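Laundry notes, a thread. 2021-01-29. It is raining, the kitchen is full of damp trousers, and I have opinions.

1/ We have had the new washing machine since before Christmas and I have now read the manual, all 79 pages of it. The word "enjoy" appears on page one and never again.

2/ It replaced the old Vernetti, which went through its spin cycle like a man falling downstairs with a tray. The neighbours have been noticeably warmer towards us.

3/ The programme called Quick takes 97 minutes. I would love to see what they rejected as a name for the long one.

4/ Things I have washed by accident this month: a bus ticket, a pen, half a packet of mints, the instructions for washing something else. The mints came out best.

5/ Current policy is that nothing goes near the drum until it has been through the basket and had its pockets searched. The basket lives on the floor right under the door, so anything I drop on the way in or out lands somewhere respectable.

6/ It's the cream plastic one with the holes and the brown rim. I looked at a wicker one by Windetti, lined, with a lid, lovely thing. Then I thought about wet towels and came home with plastic.

7/ Foxes, mainly. The household runs on orange foxes, or fox-ish animals, on blue. Add one plain cream thing for the sake of looking grown up and you have a load.

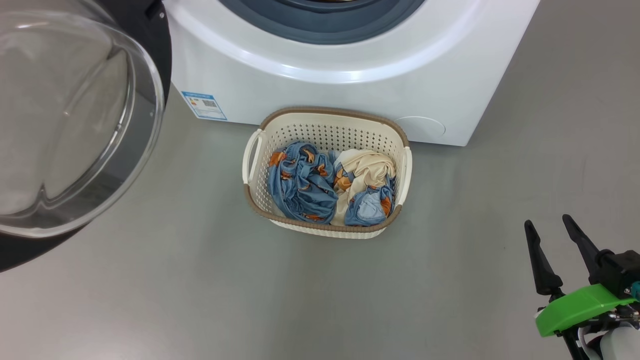

8/ On the rubber seal: wipe it. Get a cloth right into the fold at the bottom, where the grey fluff goes to start a new life. I found a hair grip and a coin in ours last week. The coin was foreign, so I'm not even up on the deal.

9/ Leave the door open afterwards. Yes, you will bark your shin on it. I have a bruise the shape of a small county. The alternative is a machine that smells like a pond.

10/ The filter is behind the round cover low down at the front. Put a tray under it before you unscrew anything. The manual says "a small amount of water may escape", and I have since bought a mop.

11/ The mop is a Dader. It's fine. It's a mop.

12/ Spin speed: I use 1000 for nearly everything. Anything faster and the shirts come out looking like they've been posted to me.

13/ Several of you have asked about detergent. I use whatever is on offer, and less of it than the cap suggests. The cap was designed by the people who sell the detergent.

14/ Someone also recommended the Brynjólfsdóttir airer, the folding one that goes up the wall. I have priced it. I shall be carrying on with the backs of chairs until March at the earliest.

15/ Over 394 of you liked the last thread, which was on descaling a kettle. I don't know what any of us are doing with our evenings, but I've got a load to put on.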